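Movance / Vachon joint work package: handheld demonstration data
Progress meeting, 9 April 2025
Chair: Zane Sepp

**1. Previous minutes**

Accepted with one correction. Under item 4, "gripper width channel" should read "gripper width estimate." The width is computed from the finger position in the wrist view and has never been a separate channel.

**2. Collection status**

The cloth task set now stands at 800 accepted demonstrations, all recorded in ordinary homes with the two-handed setup. Bedrooms are the largest group. Vachon asked whether the split between room types should be fixed before more recording is done. Agreed to leave it open until the held-out homes have been chosen.

Rejections were reviewed. The most common cause is tracking loss when one gripper passes close in front of the other view and hides most of the background. The second is a strong window behind the work area, where exposure settles on the daylight and the contrast on dark fabric drops. Dark items account for most of the second group. 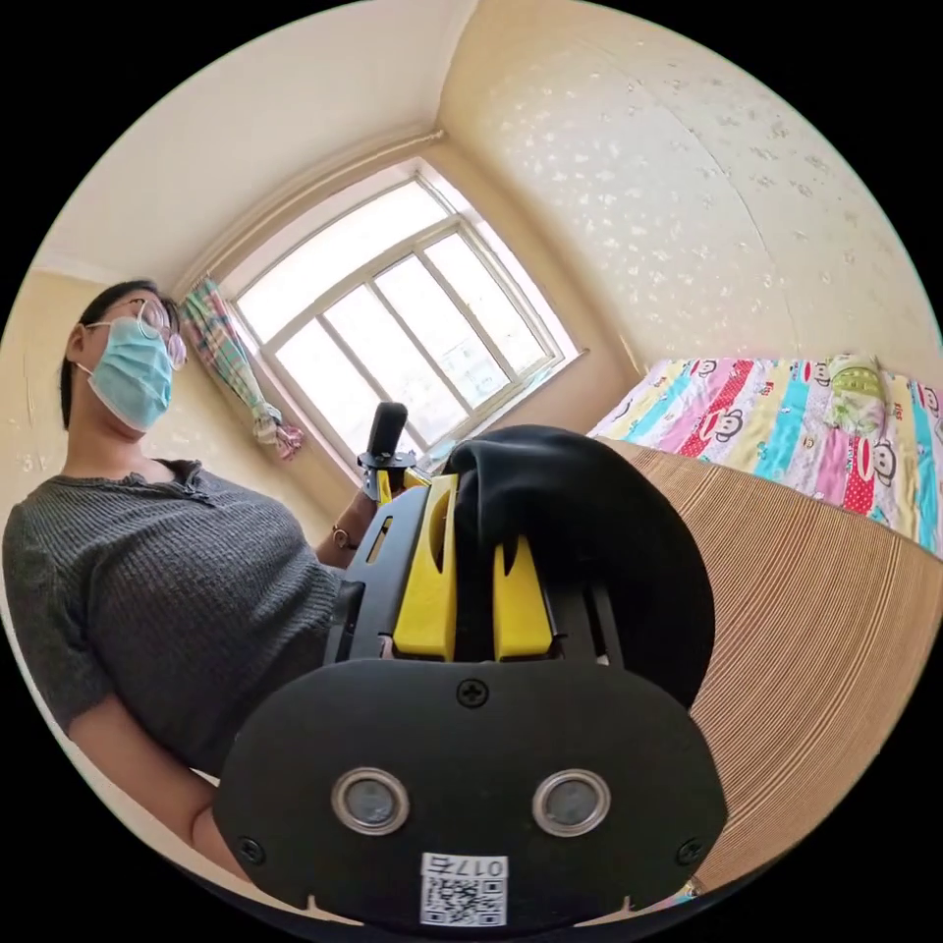 Zane proposed that segments with a short tracking gap be kept and the pose interpolated, provided the fingers stay closed through the gap. Vachon objected that this would favor slow carries over regrasps, and regrasps are the part of the task where the policy is weakest. Agreed to tag such segments, keep them out of the main training set, and run one comparison with them included.

**3. Method: relative actions between hands**

The current policy predicts each gripper's motion relative to its own last pose. The proposed version adds the pose of the second gripper in the coordinates of the first, at every observation step. No change to the hardware or to the recording procedure is needed. The calibration between the two units must hold for the full session, so the start-of-session alignment becomes mandatory. Sessions without it can still be used for the baseline.

**4. Results**

Both versions were trained on the same subset and run on the Stiveo bench arms with cloth items not seen in training. A trial counts as a success if the item is picked up, passed to the other gripper and put down inside the marked area without a drop.

| Policy | Trials | Successes |
|---|---|---|
| Own-pose only | 70 | 23 |
| With inter-gripper pose | 70 | 44 |

The gain is almost entirely in the handover. Pickup failures are unchanged between the two versions — mostly the fingers closing above a flat item and taking only the top of a fold, which then slips.

Vachon noted that the bench has a plain surface and fixed lighting, and that the result says little about patterned bedding or textured tabletops. Accepted. The write-up will state the bench conditions in the same paragraph as the numbers.

A question was raised on whether the wide-angle distortion should be removed before training. An earlier test on rectified views lost the outer part of the view, where the second gripper usually appears. The raw fisheye view is kept as input for both policies.

**5. Annotation**

Skitden returned the first labeled batch. Of the segments sent, 77 came back with the release point marked before the cloth had left the fingers. The instruction sheet says "fingers open," and annotators read this as the first visible movement. It will be changed to "no contact between cloth and either finger," and those segments go back for a second pass.

**6. Actions**

- Zane: comparison run with interpolated segments, same seed and schedule as the run in item 4.
- Zane: add the alignment check to the upload script and block upload if it is missing, with an override for baseline sessions.
- Vachon: list of candidate homes for the held-out set, with surface type and window direction for each.
- Movance: revised instruction sheet to Skitden.
- Stiveo: second bench surface with a printed cover, ready before the June evaluation.

**7. Other business**

File naming for left and right units is still inconsistent in the older sessions. The left/right field in the session log is to be treated as correct where the two disagree.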